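El ruido en la sala de lectura: informe final del proyecto de grupo

Asignatura de Acústica y Entorno, segundo curso
Entregado el 21 de agosto de 2025

1. De dónde salió la idea

Cuando nos pidieron elegir un tema para el proyecto, en el grupo llevábamos ya varias semanas quejándonos de lo mismo: que en la sala de lectura de la residencia Willendale no había manera de estudiar por las tardes. Unos echaban la culpa a la puerta, otros a las sillas, y había quien defendía que el problema era la calle Clundura, que pasa justo por debajo de las ventanas y tiene bastante tráfico. Como cada cual estaba muy seguro de lo suyo y las discusiones en la cena se iban alargando más de la cuenta, nos pareció que lo más sensato era medirlo.

Queremos decir desde el principio que ninguno de nosotros había tocado un sonómetro antes de este curso, y que buena parte de lo que aprendimos lo aprendimos equivocándonos. Lo contamos con cierto detalle en el apartado 3, por si a los grupos del año que viene les ahorra alguna tarde perdida (a nosotros nos habría venido de maravilla).

2. La sala

La sala está en la planta baja y es bastante alargada. El suelo es de baldosa, las paredes están enyesadas y el techo es liso, sin ningún tipo de panel, así que casi todo lo que hay allí dentro devuelve el sonido. Cuando se inauguró tenía unas cortinas gruesas que se quitaron en una reforma, y todavía se ven los rieles encima de las ventanas. Las mesas son de madera, pesadas, y las sillas llevaban en su día unas almohadillas en las patas que con los años se han ido despegando.

3. Cómo medimos

Usamos el sonómetro Ilix que presta el departamento y lo colocamos en tres puntos: junto a la puerta, en el centro y al lado de la última ventana. Hicimos 29 sesiones de medida, todas por la tarde, y anotamos a mano en un cuaderno qué iba pasando en la sala para poder compararlo después con el registro. Al final juntamos alrededor de 800 anotaciones, algunas muy útiles y otras – hay que reconocerlo – bastante ilegibles.

Las primeras sesiones, que hicimos en enero, no pudimos aprovecharlas. Habíamos apoyado el aparato directamente en la mesa y cada vez que alguien dejaba un libro el nivel se disparaba, porque el golpe le llegaba por la propia madera. Desde entonces lo pusimos siempre sobre un trípode, a la altura de la cabeza de una persona sentada, y repetimos todo lo anterior. Fue un disgusto, pero también la primera vez que entendimos de verdad la diferencia entre el ruido que viaja por el aire y el que viaja por la estructura, que en clase nos había parecido una cosa de manual.

4. Lo que encontramos

La calle Clundura salió casi absuelta. Con las ventanas cerradas, el tráfico queda como un fondo bastante constante al que uno se acostumbra, y solo asoma en el registro cuando pasa algún camión. La puerta es otra historia: el muelle está vencido y cada portazo sube el nivel muy por encima de lo que había un momento antes. Pero lo que más pesa, con diferencia, son las sillas al arrastrarse. En el cuaderno aparecen una y otra vez al lado de los picos más altos, y como la sala tiene tanta superficie dura, cada arrastre se queda sonando un ratito después de haber terminado.

Para calcular ese ratito, el tiempo de reverberación, empleamos la hoja de cálculo Deák, que ya conocíamos de las prácticas. La banda de 1.000 Hz fue la que nos dio el valor más alto, y coincide con la zona en la que se entiende peor una conversación cuando hay varias a la vez. Quizá por eso la gente acaba levantando la voz sin darse cuenta.

5. Propuestas

Nos gustaría que la residencia empezara por lo más barato. Poner fieltros nuevos en las patas de las sillas se puede hacer en una tarde, y ya nos hemos ofrecido a echar una mano. Después vendría cambiar el muelle de la puerta y, si hay presupuesto, recuperar las cortinas aprovechando los rieles que siguen puestos. Los paneles de techo los dejamos para el final; serían lo más eficaz contra la reverberación, pero necesitan un presupuesto serio que nosotros no sabemos hacer.

Nos queda pendiente repetir las medidas con los fieltros colocados, y el cuaderno está a disposición de quien quiera seguir.
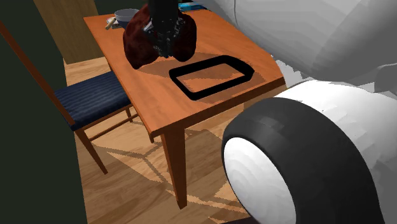

Los fieltros adhesivos se caen enseguida en suelo de baldosa, comentó una lectora de la residencia al leer el borrador, y preguntó si no sería mejor ponerlos con clavo, aunque cuesten un poco más.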